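How to appeal a parking or traffic fine in Bendstead

Last updated in September

When I moved to Bendstead I got two fines in my first month, one for parking and one for driving in the bus lane on the Grutham road. I paid the first one immediately because the letter looked very serious. The second one I appealed, and it was cancelled. After this, friends began to ask me how it is done, so I wrote down the steps. I am not a lawyer, and the rules in another city can be different from ours.

Before you start

Do not pay the fine if you want to appeal it. In Bendstead, payment means that you accept the fine, and the case is closed. I know two people who paid "to be safe" and then could not get the money back.

Look at the date on the notice. You have 10 days to send the first appeal, and the days are counted from the date printed on the letter, also if the letter arrived late. If yours came very late, keep the envelope with the postmark.

Step 1. Read the notice slowly

Find the notice number, the license plate, the place, the time and the code of the offense. Compare every item with what you know. In my case the plate was correct but the street was wrong: the notice said Amadi Street, and the bus lane in question does not pass there. A small spelling error is normally not enough to cancel a fine. A wrong plate, a wrong street or a wrong time can be enough.

Step 2. Ask for the evidence

For every camera fine you have the right to see the photos. Go to the page of the traffic office, choose "View my notice" and type the notice number and the plate. If the page gives an error, try without the spaces. Save the photos on your computer the same day, as the link works only for a limited time.

For a fine written by an officer there may be no photo. Then you can ask for the officer's notes by letter or at the counter.

Step 3. Collect your own evidence

Good evidence is simple and has a date. Useful things are:

A parking receipt, on paper or from the app
Photos of the road signs, taken from the driver's side
A repair bill, if the car was broken down
A sale contract, if you had sold the car already
A short signed statement from a witness

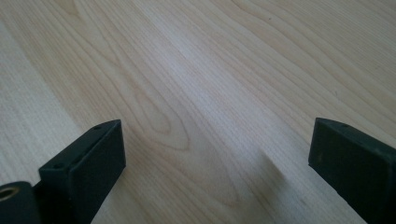
If you pay for parking with the Grindus app, open "History", choose the session and send the receipt to your own email. A screenshot is also accepted, but the full receipt shows the zone number, and this is what the office wants to check.

Step 4. Write the appeal

Keep it to one page. In the first line write the notice number and the plate. Then say which decision you want, for example "I ask you to cancel this notice." After that give your reason and mention each document you attach.

Please do not write that you are a good driver or that the fine is too expensive. My neighbor Siwan Ifans, who helped me to correct my English in the letter, made me remove one whole paragraph about how angry I was. The letter was better without it.

Step 5. Send it and keep proof

You can upload the appeal online or bring it to Counter 2 in the traffic office. Online, each file must be smaller than 10 MB, and the text box takes only 1000 characters. If your letter is longer, attach it as a PDF and write "see attached letter" in the box. At the counter, ask for a stamp on your copy.

What happens next

The fine is on hold while the office reads your appeal. The answer comes by regular mail, even if you applied online. If they refuse, the letter explains how to ask for a hearing, and it has a new deadline, so open it on the day you receive it.

If they accept, check your account on the website after a week. Mine still showed the old fine, and I had to call and give the reference from the letter (it ended in 766) before they removed it.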